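4. Setting Up the Torport Pet Door
Read this section through before cutting the door panel. The opening must match the paper template supplied.
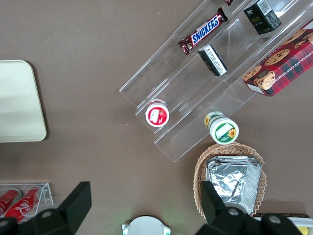
4.1 Fitting the frame
1. Measure your pet from the floor to the top of the shoulders. The upper edge of the opening should sit slightly above this height. For dogs taller than 455 mm, use the large frame.
2. Tape the template to the inside of the door and check it with a level.
3. Drill the four corner holes, then cut along the solid line – not the dotted one, which marks the outer trim.
4. Fit the inner and outer frames and tighten the screws by hand. The flap must swing freely both ways.

CAUTION: Do not use a power driver on the frame screws. The threads strip easily.

4.2 Learning a microchip
1. Insert 4 AA batteries. The lamp blinks green twice.
2. Press and release LEARN. The lamp turns amber.
3. Let the animal put its head through the opening. A single beep means the chip number has been stored.
4. Repeat for each animal. The memory holds up to 39 chips.

Note: If there is no beep within 220 seconds, the door leaves learning mode. Press LEARN again.

4.3 Getting the animal used to the door
Leave the lock switched off for the first few days and prop the flap fully open. Lower it in stages once the animal walks through without stopping. Do not push the animal through the opening.

CAUTION: Keep fingers and tails clear of the lock when testing it. The catch closes without warning.

For fault codes, see Section 7.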